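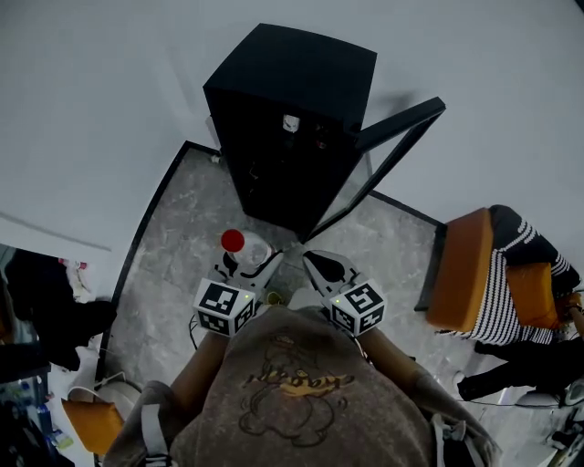 *The little bottle with the red cap, on the gray marbled floor by the black cabinet.*

2025-02-21

Floor day! I've been putting off that corner by the black cabinet since we moved to Celarthorpe, and this morning I finally ran out of excuses (and clean socks, but that's tomorrow's problem). I do love the marble pattern, all those white and gray veins, but it hides dust so well that I never know where to start.

The cabinet has to be sorted before Gijs comes in May, so I did two shelves and got stuck on the third. Found the Driser manual, a phone bill for 2863 of something I can't read, and 12 birthday candles still in the pack. Kept the candles. Cristóvão called in the middle of it and we talked for ages about the Kurklow trip – he wants to drive the whole way, I want the train, and we're both being stubborn. It's 720 each by train if we book soon. I said I'd think about it, and I did think about it, for maybe a minute, and I still want the train!

Must remember: new liner paper for the shelves, and a proper box for all the small bottles so they quit ending up on the floor. Soup for dinner, the last of the bread. Third shelf after breakfast, if my knees are up to it.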